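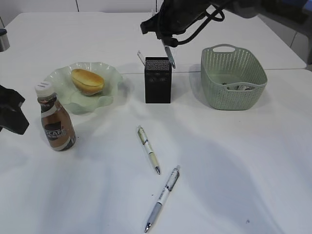
Grollholm replied at 9:40 a.m. that a slipped grasp on one object does not, in its view, establish a fault in the gripper, and asked that the same trial be repeated with the original fingers before any unit is returned. The reply is accepted as reasonable. The log below records what was done in response and what remains open.

Ticket subject: Talell gripper with thin metal fingers reports "object held" after the object has been lost
Product: Talell parallel gripper, right arm; Kuo controller, release 2
Comparison unit: Maltilitz gripper, same arm, same controller
Priority: Normal
Status: Open, with vendor
Month opened: August

Summary of the problem

The evaluation compares the Talell and Maltilitz grippers on ordinary tabletop items. The Talell unit was supplied with padded fingers and was later fitted with the thin metal fingers from the same catalog. Since the change, the controller continues to show "object held" in cases where the operator can see that the object is no longer between the fingers. The arm then completes the move and opens over the target as if the placement had been made. No error is raised and the run is entered as a success.

The fault came to light during a check of the run totals. Of 2,323 runs stored by the controller for the Talell unit with metal fingers, 953 were selected for review against the recorded video. The review found false holds in both the morning and the afternoon sessions. It did not find any with the padded fingers, although far fewer of those runs are available.

Objects on the table

The bench set consists of a black upright box, a sage green perforated basket, two ballpoint pens, a bottle of coffee and a bread roll on a ruffled glass plate. The bottle keeps its white cap on at all times. The items are returned to approximately the same places between runs, and small differences in position are expected.

False holds are most frequent with the pens. They also occur with the box when the fingers close near its top edge. The bottle has produced none. The roll has been left out of the count pending agreement on what constitutes a good grasp of a soft item.

Steps already taken

1. Controller restarted. No change.

2. Finger screws checked and retightened to the value given in the Talell manual. No change.

3. Finger zero repeated with the gripper pointing straight down and again with it tilted. The two readings differed slightly. The manual does not state a permitted difference.

4. Cables on the right arm rerouted with a wider loop to remove any pull on the gripper housing. No change in the fault, but the tilted reading became more stable. The new routing has been kept.

5. Left arm parked and its gripper disabled in software, to rule out a crossed signal. The fault continued on the right arm. The left arm has since been returned to service.

6. Maltilitz unit mounted on the right arm and run for 400 cycles with the pens only. Missed grasps occurred, and each was reported by the controller as a miss.

7. Padded fingers refitted to the Talell unit, as Grollholm requested. The pens were picked less reliably than with the metal fingers — the pads tend to push a pen along the table before closing — but every miss was reported correctly.

Observations

The Kuo controller decides that an object is held by comparing the finger gap with a stored minimum. When the gap remains above the minimum after the close command, the object is treated as present. It is our understanding that this minimum was set for the padded fingers and was not updated when the metal fingers were fitted. The metal fingers flex when closed on nothing, and the tips may come to rest with a small gap that the controller reads as an object.

This would account for the pens, whose true gap is small in any case. It does not fully account for the box. One possibility is that a finger catches the edge of the box during closing and stays bent after the box has slipped free. The side video is inconclusive on this point, as the gripper housing hides one fingertip in many of the runs.

A separate matter was raised during the review and is recorded here for completeness. The overhead lighting places a broad shadow from the arm across the right side of the table, and the pen detector has at times given a lower score there. This has no bearing on the hold signal, and a separate ticket will be opened.

Vendor response, second reply

Grollholm confirms that the stored minimum is not changed automatically when fingers are exchanged. A setting for the metal fingers exists in the service menu and may be entered by hand. Grollholm advises that the gap should be read again during the lift, so that an object lost after closing is also detected, and notes that the second reading adds a short delay to each cycle.

Action on our side

The metal finger setting was entered at 2:15 p.m. and the pen trial was repeated. Empty closes are now reported as misses. The reading during the lift has been turned on for the box trial, which is still in progress.

Until that trial is finished, the Talell success figures obtained with metal fingers should not be quoted in the comparison report. The Maltilitz figures are unaffected and may be used. Runs made before the change remain in storage under their original labels, and those showing a false hold have been flagged for relabeling.

Open questions for Grollholm

Please state the permitted difference between the vertical and tilted zero readings.

Please confirm whether the setting survives a controller update, or must be entered again each time.

Please advise whether a stiffer version of the metal finger is available in the same length.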